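Kitchen bench notebook, July
Clundis project: batter and rinse trials

Morning, second mug of coffee

Back on the batter. Last entry ended with me grumbling about lumps, and I am happy to say the mood has lifted. I slept on it and want to try the flour going in last instead of first, with the liquid already moving. Same flour as before (the Nondero one, bag 731, top shelf), same water from the filter jug.

Set up on the island again. I know the dark table has more room, but the butcher block is the right height for me and I can reach the sink in two steps. The white ceramic bowl for mixing, the big steel one in front for whatever comes next. Small squeeze bottle with the pointed nozzle between them. I do love that little bottle. It gives you a thin line of liquid exactly where you want it, and you can stop dead. Whoever ordered it, thank you!

Note to self on the wood: there are dark patches on the island again. Oil it this month. Proper oil, two coats, a night between them. The Dundisex tin under the sink still has plenty in it.

Striped towel stays on the island from now on. I was forever walking across the room for it.

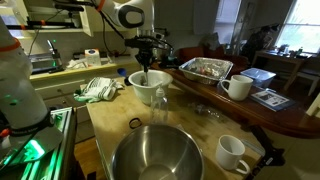
Batch notes

Base is 60 g flour to 12 g sugar, pinch of salt. I'm keeping it small so I can throw away a bad one without feeling guilty.

First go: flour last, stirred slowly. Smooth! Really smooth, I held the spoon up and it ran off in a ribbon. Two tiny lumps at the bottom, and I think those came from me tipping the last of the flour in all at once.

Second go: same again but sifted. No lumps that I could find. Took longer, made more dishes, and I can't say the pancake tasted any different. Sifting is probably for people with more patience than I have. Leave it in the notes anyway in case the next bag is clumpier.

Third go: rested the batter until the kettle had boiled and I'd answered a message. Thicker, which I liked, and browner at the edges when cooked. This is the one to chase. Next round should be nothing but resting times, everything else held still.

Lot number on the sugar is 2357, written down here for once because last time we changed bags halfway and spent a whole afternoon being puzzled.

Rinse things

Then the other half of the project, the part I thought would be dull. It is not dull. We have been losing fruit down the sink when rinsing, so I wanted to see which vessel is nicest to use. Candidates are the white plastic colander and the small steel bowl, with the pump soap on the same counter so hands can be washed without opening a cupboard.

The colander has slots all around the sides and it drains beautifully. Blueberries sat in it without a single escape. Currants are another story, they find the slots. For those I'd go with the bowl, fill it, swish, pour off slowly against your fingers.
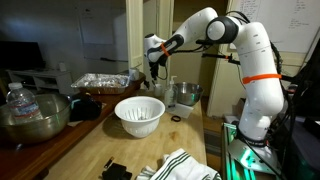
Lentils I did in the bowl too, and it took four changes of water before it ran clear. I quite enjoyed it. There's a point in the third rinse where the cloudiness suddenly drops away and you can see every lentil — lovely thing to watch, and a good sign to stop soon.

Things to fix before next time:

Refill the pump soap, we go through it quickly.
Find the lid for the steel bowl.
Label the mugs. We all use the same white ones and I keep picking up the wrong one.
Hair ties live in the drawer, please, mine included.
Look for a finer strainer for the currants. The Þrastardóttir shop by the harbor had one with a fold-out handle.

Afternoon

Cleared up as I went, mostly. I'm a convert to keeping the big steel bowl at the front edge and dropping used spoons straight into it. One trip to the sink at the end instead of nine. The white mug I was using for tea needs a soak with baking soda, there is a gray stain inside that plain washing up won't shift.

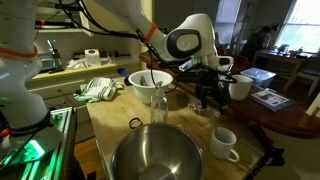

Sepehr Taheri read the batch notes over my shoulder and thinks the resting is only half of it. He says the pan was hotter by the third go and would have browned anything, so the fair test is to cook a rested and an unrested batter side by side, same pan, same minute. He also wants it on record that sifting matters more with old flour.

Good point about the pan, annoyingly. So next round is two puddles in one pan, rested on the left. I'll bring the wide skillet from home.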